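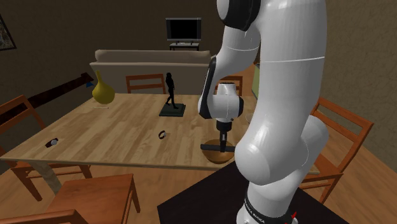

Section 4. Handing the table work over to the arm

Read this before your first shift with the arm. Covers clearing and resetting the dining table, who does what, and what to do when it stops. The desk jobs (schedules, reports) are in Section 5.

Who this is for: table staff and shift leads at Ondby and Mfinanga. Nerkatden crews use the same steps, different start time.

What changes for you
Arm takes the reaching and the repeat moves. You still do the checking, the breakables and the final say. Shift leads – you approve the layout, the arm doesn't choose it. No one's hours get cut during the first 30 days. After that the rota is reviewed with the crew present, not before.

Before you start
1. Run the job in the Prikico simulator first. Every new layout, every time. Even if only one item moved.
2. Check the item list against the table. Watches, figurine, bowl, vase. Anything not on the list comes off or gets added.
3. Set speed to 25 percent for the first run. Leave it there till the lead signs.
4. Push chairs clear of the arm's path. Check the far side too.
5. Tell the other person on shift. Out loud, not by message.

Note: the simulator doesn't know about your real floor. A chair pulled out at lunch is not in the file.

Running the job
6. Pick the layout by name, press Load, wait for the green line on the screen.
7. Press Start. Hands off the table from here.
8. Watch the first pick all the way through. Low items are where it goes wrong – bowl rims, watch straps.
9. If the pick looks off, press Hold. Don't wait to see if it sorts itself out.
10. When it finishes, check each item agianst the layout sheet and initial it.

CAUTION: Hold is not Stop. On Hold the arm keeps power and can move when someone presses Resume. Press Stop before you reach in.

CAUTION: Tall narrow things (vases, candle holders) are moved by hand untill the lead has approved a grip for them.

If it stops on its own
Code 84 – path blocked. Press Stop, clear the path, go back to step 6.
Any other code – write it down, press Stop, call the lead. Don't restart to make the message go away.
Same code twice in one shift – job goes back to hand work for the rest of that shift. Doesn't count against you or your numbers.

Handover between shifts
Leave the sheet by the screen. Layout name, speed, any holds, any item done by hand. Short is fine. Blank is not.

Training and questions
Everybody gets 4 paired runs before working alone. Ask for more if you want them, no form needed. New starters learn the hand method first, so the work can carry on when the arm is down.

Changes to this section go to Subira Mbwambo. Layout requests too, but send those before 3 pm or they wait for the next shift. Next update planned for June – grip settings get their own page then.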